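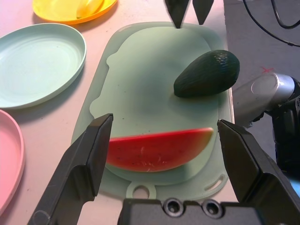
One reader of the draft asked whether the phrase boundary effect could be a simple effect of note length, given that the last note of a phrase is usually the longest. The objection is fair, and the first analysis in this section was run to answer it.

### 4.2 Gap length and phrase boundaries

The Zomberg set contains 1,200 short folk melodies, all without words. For this analysis we made a second version of each melody in which every note had the same length. Phrase ends were marked only by silence. Listeners pressed a key when they felt that a phrase had ended, as in the first experiment.

Boundary responses dropped in the equal-length version but did not go away. Listeners still marked most of the boundaries given in the printed scores, and they marked them later than before. Long final notes therefore help, but they cannot explain the whole effect.

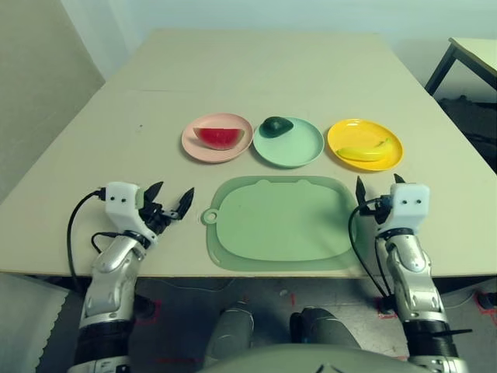 Figure 1. Three plates in a row, each with one piece of fruit.

We then varied the gap itself. In the Derkidham sessions the silence at each phrase end was set to one of several values, the longest being 740 ms. Responses rose with gap length up to the middle of the range and then leveled off. Trained players and listeners with no lessons showed the same curve, although the players were more consistent from one hearing to the next. Tempo was held fixed throughout, so we cannot say if the leveling point moves when the music is faster.
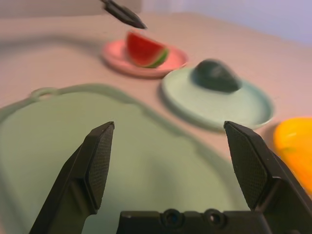 Figure 2. Open gripper with a green scalloped tray.

The Moura sessions repeated the task with almost 30 listeners and used the piano sound in place of the flute. The attack of the piano note is sharper, and we expected shorter gaps to be enough. The difference was small and did not hold for melodies in a minor key. We report it in the appendix with the Dundar pilot, where the loudspeakers were placed farther from the listener.
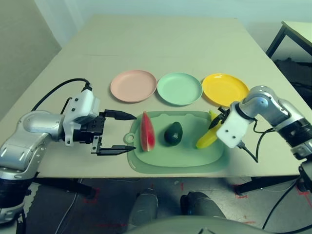 Pitch also separates phrases when silence does not. Melodies with a large leap at the boundary drew responses even at the shortest gap, which fits the older view that nearness and likeness work together in grouping. The visual case is familiar: the pink, mint green and yellow plates nearly touch one another, yet they differ in color and are easily taken as three items. A leap of an octave seems to do similar work between two phrases that run close together in time. Smaller leaps gave mixed results – a fifth was enough for some listeners, and a third had no clear effect. We did not test leaps inside a phrase, and the model in Section 5 treats them as having no weight.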